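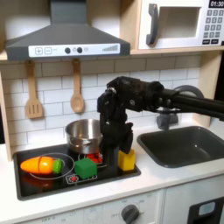

Shared arm build, toy kitchen bench: gripper keeps tipping the tall block

halyna_d
Looking for ideas from anyone who has run a multi-finger hand at small scale. We have the arm up at the Tatmont workshop and it reaches most of the toy kitchen. The pot and the carrot I can get along with. The yellow block is the trouble. It stands on its narrow end at the sink side of the stovetop, and when the fingers close from above, one of them touches early and pushes it over toward the sink. I have run 700 closes on it since June started and I log every one. It tips often enough that I don't want to go on to the next task.

Finger speed is already as low as the controller lets me set it. Fingertips are bare, no padding.

maksym_p
Pad the tips first. Bare plastic or metal on a smooth block will slide no matter what you do with speed. I used the rubber off a bike tube, cut to fit, stuck on with contact cement. Lasted 4,000 cycles before one peeled.

ojaber
I don't think it's grip. She says the finger touches early, so the block is off center under the hand. Rubber would just make it push harder. Check your wrist offset. Ours in Berham was off by the thickness of a coin after we swapped a joint housing and it took a week to find.

maksym_p
It can be both. Padding costs nothing.

ojaber
It costs you a recalibration when the tips get thicker.

halyna_d
No housings swapped, but I did take the elbow apart to reroute a cable and put it back. I marked the bolts. Not sure I marked them well.

arsen.moroz
Redo the zero after that, even with marks. Hang a plumb line from the palm with the arm at rest and see where it lands on the counter. Do it again at full reach. If the two disagree you have a tilt and no software offset will cover the whole bench.

Also, what is your approach? If you come straight down near that shelf you don't have much room above the elbow.

halyna_d
Straight down, in front of the tiles. The pot is right next to the hand on that side so I can't swing in from the left. From the right I would have to come across the faucet.

romaniuk_o
Move the pot.

halyna_d
The pot is part of the task.

romaniuk_o
Then move it while you calibrate and put it back after. You are debugging two things at once. I'd lay the block flat too, get 500 clean picks, then stand it up.

ojaber
Disagree on laying it flat. Different grasp, different finger order. You'd learn about the flat block.

arsen.moroz
Agree with Omar there. Keep it standing. Move the pot though.

halyna_d
Did the plumb line tonight, pot out of the way. At rest it is fine. At full reach it lands toward the sink, so there is a tilt. One elbow bolt was not seated. Tightened it, zeroed again, and the line is closer but still off. I'll shim the base tomorrow morning before the others need the bench, and I'm leaving the padding alone until that's done.

maksym_p
Fine, but order the rubber now. Conby takes forever to ship.

Contact the moderators | Copyright Cheng Builders Forum | Back to top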